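In defence of the ugly key hook

Wilma Dijkstra

I have lost my keys 20 times this year. Kept a tally on the side of the fridge, so I'm not exagerating, and it's only April.

Not lost lost. Lost in the sense of on the bathroom sink, in the coat from yesterday, under a flyer, in the bag with the potatoes. They were always in the house. That's what makes it so maddening, you're standing on your own mat with your boots on and the bus is coming up the hill and the thing you need is within ten metres of you and might as well be in Saskatoon.

So. Opinion. A home doesn't need a smart lock or a tracker tag or a bowl. It needs a hook. A small cheap metal hook at hand height, stuck on whatever is closest to the way you leave, and it does not matter one bit if it looks bad.

I know the bowl people will write in. They wrote in last time. But consider the bowl. The bowl starts the week with keys in it. By Thursday it's got keys, two toonies, a dead battery, a parking stub, lip balm, a screw off something. By the weekend the keys are at the bottom and you're digging. A bowl is a junk drawer with the lid off. My neighbour in Laledby has a gorgeous one, hand thrown, blue glaze, and I have watched her tip the whole thing out on the floor at seven in the morning with a toddler on her hip.

A hook holds one thing. Two if you push it. You can't put a parking stub on a hook. You look at it from across the room and it's either got keys on it or it hasn't, and that's all the information you wanted.

Then there's the decor crowd, and this is where I get grumpy. Van Beek, the home shop by the ferry, sells an "entryway station" in oiled walnut. Five brass pegs, a shelf, a slot for mail you should be recycling. It's lovely. It also needs two anchors and a level and a landlord who answers email, and you'll want to think about where it goes, and you'll think about it for a year. Meanwhile the keys are in with the potatoes. I had a walnut board leaning behind my couch for 30 months (yes I checked the receipt) before I gave it to my sister, who is also leaning it behind something.

Adhesive hooks take a minute. Paper or tape down first if you're fussy about the surface, hook on top, press, count, walk away for a bit. You can put one on the glossy side of a cupboard or a bit of fake stone. Doesn't match? Fine! White squares on a marble pattern do not match and I'm telling you it doesn't matter.
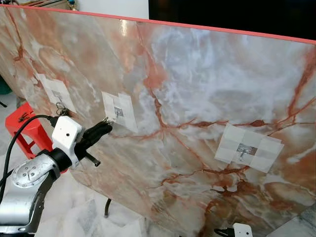
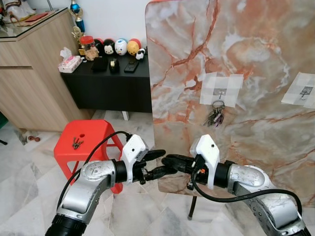
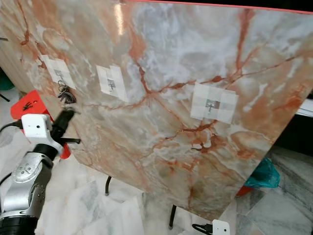 Ugly is easier to find

Look at the patches. Pale squares on that busy veined pattern, and my eye goes straight to them. Now put a tasteful hook on the same thing, colour matched, same rusty streaks, and you'd be patting at the board like you were hunting for a light switch in a motel. I want my key spot to stick out. I want a guest to ask about it.

More hooks than keys, too. This is my other hill. People put up exactly as many as they need and then someone comes to stay, or there's a shed key, and the spare goes on top of the good set and you're back to untangling at the door. Leave one empty. Leave two empty! An empty hook isn't wasted, it's the reason the full one works.

And space them out. I had mine jammed together at first, and the rings slid over each other every time I grabbed. A good hand's width. More if your keyring is like mine, with a whistle and a bottle opener and a loyalty tag from a pet store that closed.

What about the stool

A reader, last column, said she drops hers on a stool by the door and it's been fine for years. OK. I believe you. I also think you live alone. A stool is for sitting on. Someone will sit on it, or carry it off to change a bulb, and the keys go on the floor or the counter or the top of the low cabinet with the tissues, and off we go again. Any flat surface in a house is in play. The cabinet top, the stool, the windowsill, the dryer. Flat is where things pile up, I don't care how tidy you are. Upright is different, stuff can't just land there. Somebody has to hang it up on purpose.

That bit on purpose is the part I got wrong for years, mind you. I thought hanging a thing up was extra work. It's a second. Less. Leaving it flat feels quicker because you aren't paying yet, you pay at 7:40 the next day, in your boots.

Objections, quickly

They fall off. Some do. Wipe the surface first, let it dry, and don't hang the whole dog lead and a backpack on a hook meant for keys. When one goes, stick up another.

They leave marks. Sometimes. So does a screw.

It looks like a student flat. My Flerkach place was a student flat, 1,429 km from my mother, and it's the only place I've lived where I was never late. One hook, side of the wardrobe, crooked, with a bit of green paint on it from I don't know what. I moved up in the world and bought a console table and have been hunting ever since.

Anyway mine went up last night beside the boot tray. Three of them, slightly downhill, I didn't bother with the level. Keys on the left one. Tally on the fridge stays at 20 for now and I've left room beside it, I'm not stupid. Bus is in six minutes.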